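Long-Term Garage: 1000 Miles in the Lorska Wagon

2019-05-21

The Lorska wagon has been with us since January, and the odometer finally rolled past 1000 miles on the way back from Flelumholm. I'll say it right away: I love driving this thing! It's roomy and quiet, and it has the kind of light, quick steering I thought had gone away for good in family cars.

The Flelumholm run is a good test, too. You get a long stretch of patched highway, then the switchbacks over the ridge (my favorite part), then gravel for the last 9 miles. On the highway the wagon settles down and just hums along. On the switchbacks it leans a bit, sure, but it tells you what the front tires are doing, and the brakes never felt tired on the way down. 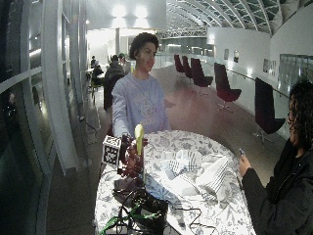 Photo: Mornano

Gravel was where I expected complaints. We have the base suspension and the smaller wheels, and I'd tell anyone ordering one to get exactly that setup. The Rana hatchback we had last year rattled its cargo cover the whole way up the same road. In the wagon I could hear the radio.

Cargo space is great. With the back seats folded we slid in 2 bikes, a cooler and a tent, and still had a clear view out the rear window. The load floor is nice and low, so my back was happy.

Gripes? A few. The cup holders are too shallow for a tall travel mug, the door pockets are narrow, and the heated seats shut themselves off every time you stop for gas. Mileage dropped a little over the ridge but came right back on the flat, and we got home with nearly 50 miles of range left in the tank.

Next up is the first oil change, plus a set of roof bars I've been itching to try.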